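Hi, I'm Nele Postma, and I run Forkine, a little cooking school for grown-ups who think they can't cook (you can, I promise!). I started with one evening class in October and a stack of borrowed cookbooks. Since then 968 people have come through, and a few of them now make a better onion soup than I do, which stings a bit.

We keep groups at 14 or fewer, and a single class is $49 with all the groceries in it. Evelien Van Dijk teaches bread, and I do pretty much everything else.

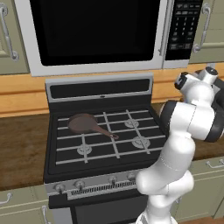
Do I need to bring my own knife?
We have plenty to share, but lots of people like to bring the one they use at home, and Evelien will happily sharpen it for you during the break.

Kobe Stevens joined us last year for the fish classes and they fill up fast, so get on the list early if you want in. He used to cook on a ferry, and he's very patient with people who hate touching fish skin (me, for years).
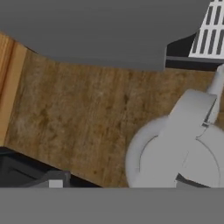 My grandmother taught me to cook by smell, and I still teach that way. We put the recipe cards away after the first half hour and you taste, you sniff, you add salt, you taste again. She never owned a measuring cup! I have a soft spot for wood with streaks and a bit of grain in it, like that brown tabletop, and it reminds me of rolling out her noodles on Sunday visits. Noodle class is at 6:30 p.m., come hungry.

23 shares | 4 comments

Contact Forkine | © Forkine Cooking School | Back to top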